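Hollport Home
Bedroom, Hall, Clearance, Spare Parts

Cormier Two-Drawer Nightstand, White

$325
In stock, ships Friday

Most nightstands are sold with a hardback novel, a single white tulip and a glass of water placed on top. We have met very few people who live like this. The Cormier is a small white cabinet for the other kind of bedroom, the kind where the top holds a power strip, two people want to charge their phones off it, and the novel has been on the floor since September.

It has two drawers, a flat top and a silver bar handle on each drawer. That is the whole feature list, and we'd ask you to read it slowly, as the price was set with a longer one in mind.
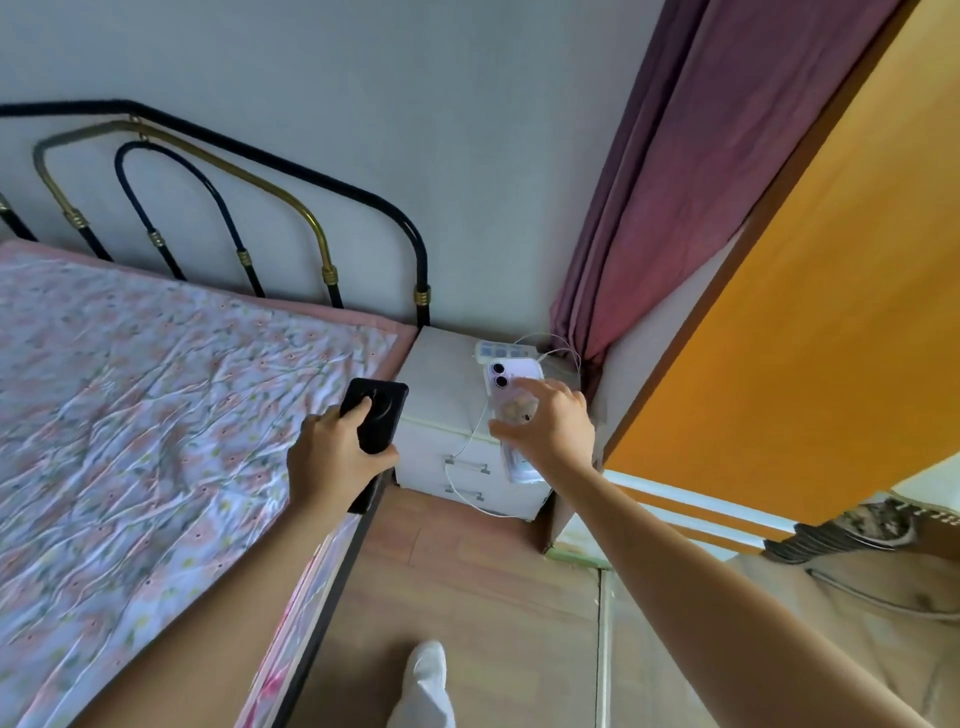

Bedroom > Small Storage > Nightstands

The Cormier was drawn up for the awkward corner between the bed and the wall. You know the one. It's too narrow for a dresser and too wide to pretend it isn't there, and things fall into it at night. A small cabinet fills it up and gives the falling things somewhere to land.

The top is left plain. We tried a version with a raised rim to stop pens rolling off, and all it did was stop the power strip from sitting flat, so the rim went. A standard strip fits with its sockets facing up, and the cord can go down behind. Yours will probably end up hanging over the front of the drawers like everybody else's. The drawers will still open. They will drag the cable a little when they do, and you will get used to it.

There is no built-in charger. We looked into one. By the time it had been tested, packed and translated into several languages, the phones it was meant for had moved on to a different plug. A power strip can be replaced for very little money and comes in white.

What goes in the drawers

The upper drawer is for things you use. The lower drawer is for things you believe you will use, plus the manual for a radio you no longer own. Each one takes up to 10 pounds, which is a lot of dead batteries. Both run on plain metal runners with a stop at the end, so a sleepy tug at two in the morning won't bring the drawer out into your lap. They do not close themselves. They do not close softly either, unless you do it softly.

The handles are straight bars, wide enough for a whole hand if you come at them half awake. They are also easy to wipe. Replacement handles are listed under Spare Parts as Kenier bars, the same ones we put on our hall cabinet, and they come in silver or in nothing else.

Living with it

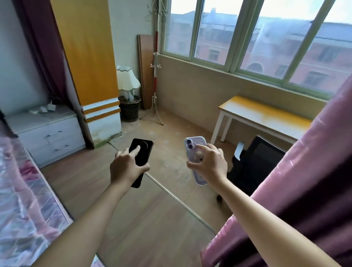 People write to ask whether the Cormier matches other furniture. It's white, and white has never been in a position to be fussy. Put it next to a wardrobe with an orange wood-grain door and orange stripes around the base and it holds its own without starting anything. We would say the same of floral bedding, a maroon curtain or a coat rack with a candy-striped pole. What it will not do is pull a room together. Several of our competitors make furniture that pulls a room together, and we wish them well with it.

A word about lamps. The top takes a bedside lamp or a heap of chargers, and in our experience the chargers win. If you need both, put the strip at the back and the lamp toward the wall. If you need both and also a cup of tea, we sell a second Cormier at the full price.

Keep the top clear of anything that drips. A ring from a mug will wipe off the same morning. A ring left for a week becomes part of the finish, and we don't take it back for that. Clean it with a damp cloth, then a dry one. No scouring powder, no bleach, and please don't use the spray with the lemon on the label, whatever it says about furniture.

Putting it together

The cabinet arrives mostly built. You fit the handles, hang the drawers and put in the 6 screws that hold the back. Allow 30 minutes, or an evening if you plan to do it with somebody you live with. You'll need a Phillips screwdriver. The tiny wrench in the bag is for the feet and will be lost before you read this sentence again.

Lay the panels on something flat and clean before you start. A bed is the obvious choice and a poor one, as the screws roll into the bedding and come out days later. A table or a big board is much better. 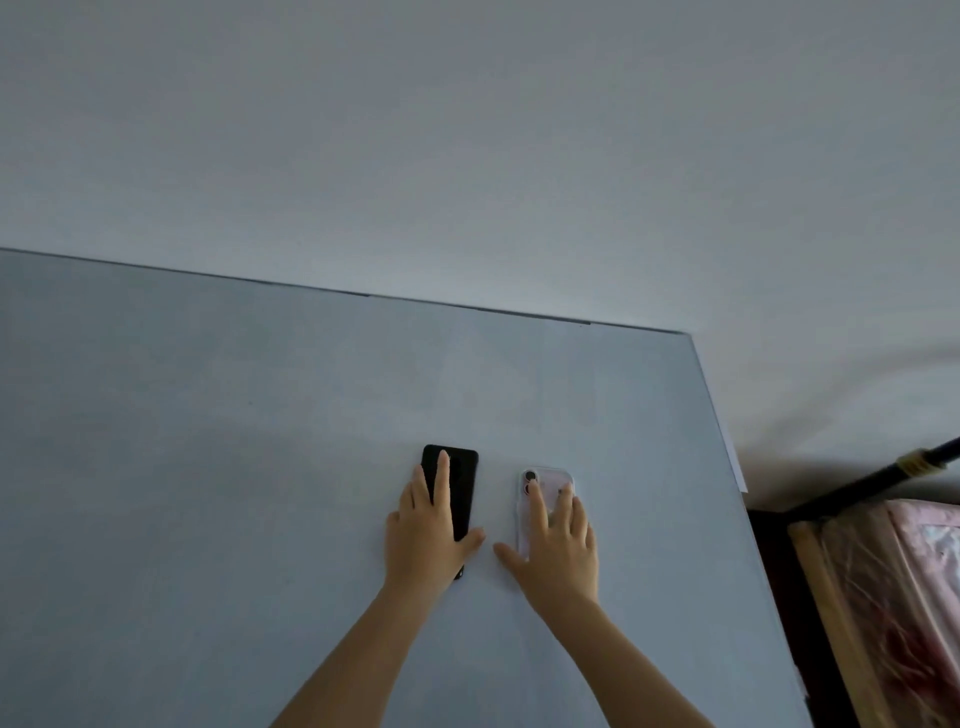
Do the back panel last. The holes are drilled a touch generous, so start every screw by a few turns before you tighten any of them, and check that the drawers run straight while there's still some give. If one drawer sits higher than the other, the left and right runners have been swapped. They are stamped L and R in letters we now admit are too small.

The feet turn in and out to cope with sloping floors. Turn them until the cabinet stops rocking and then leave them alone.

Delivery and returns

One box, carried to your front door. Our drivers will take it up one flight of stairs if you ask nicely and the stairs are reasonable. Spiral staircases are discussed by phone.

You may return the Cormier for any reason, built or flat. Built is easier for us. Please empty the drawers first. We have so far been sent back a passport, a quantity of foreign coins and a love letter, which was returned to its owner by registered mail with no remark from us.

Scratched or missing parts are sent out free. Tell us which part by the number on the assembly sheet. "The long bit" describes four of them.

Questions we get

Does it come in black?
No. The Kenier hall cabinet comes in black and is too tall to sleep beside.

Can I stack two?
You can, but the upper one will be at a height that helps no one in bed.

Does the power strip come with it?
It doesn't. Neither does the lamp.

Will it fit beside a bed with a metal headboard?
Yes. Leave a finger's width so the two don't knock together when you turn over.

Is it sold as a pair?
Add it to the basket twice.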